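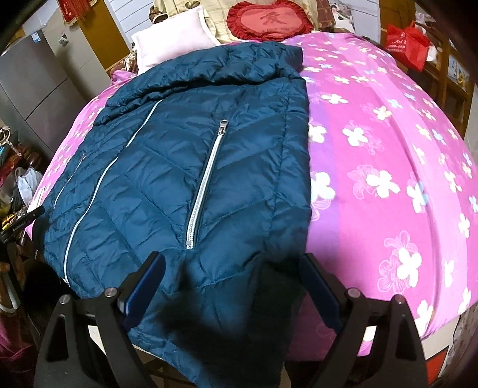

We use cookies to remember your basket and to count visits to this page. Accept all / Manage settings

Kedimby Hand-Held Gripper, Class Edition

The Kedimby Hand-Held Gripper is a teaching tool for schools, colleges and robotics clubs. It allows students to record everyday handling tasks in ordinary rooms and to use those recordings in their own project work. The Class Edition is supplied by Trerkomel to educational customers only and includes written teaching material for one term.

Intended use

The gripper is held in one hand and worked by a trigger. Two linked fingers open and close together, and a camera fixed above them records each attempt from the tool's point of view. No robot arm is needed for the first part of the course. Groups that already own an arm may fit the same fingers to it with the adaptor plate, sold separately.

The teaching material is arranged around household work: folding and turning clothing, closing zips, lifting cushions, and putting small items away. Padded jackets are given a unit to themselves. The filling shifts when the fabric is gripped, and students are asked to compare a hold taken at the hem with one taken along a seam. Teachers may replace any garment in the units with one of similar weight.

What is supplied

Hand-held gripper with trigger handle
Two fingers with replaceable pads
Camera mount and camera
Charging lead and carrying case
Teacher's guide and student workbook, printed
Recording software, licensed for up to 60 students

Specification

Number of fingers: two, linked
Maximum opening: 85 mm
Charging: by the lead supplied
Spare pads: one pair included
Price: £349, excluding VAT and delivery

The Trostura project

The units were prepared with the Trostura student project, in which each group plans a task, records it at home or in the classroom, and presents its results to the other groups. The project is led by Torunn Lunde. Manju Gautam wrote the workbook chapters on clothing and bedding, and Hjørdis Kristiansen is responsible for the marking scheme.

Groups are made up of 5 students. Each group keeps a written log stating who held the gripper, which item was handled and whether the attempt was completed. Attempts that fail must be kept in the log and are marked on the same terms as the others. Entries for the Ljungberg Prize, open to all schools using the Class Edition, are accepted until the end of August.

Recording in the home

Students who take the gripper home require the written consent of a parent or guardian. A form is printed at the back of the teacher's guide. Other members of the household should be told before recording begins, and letters, screens and family photographs should be moved out of view where possible.

Care and safety

Keep hair, cords and loose sleeves away from the finger linkages. Wipe the pads with a dry cloth after use and replace them when the surface becomes smooth. The gripper must not be used with hot, sharp or wet objects.

Ordering

Orders are accepted from schools, colleges and registered clubs. Please quote the name of the member of staff in charge. Questions about class sets and loans should be addressed to Lovisa Eide, Education Sales.

Contact: Trerkomel Education Sales | Terms of sale | Privacy
© Trerkomel. All rights reserved.
Back to top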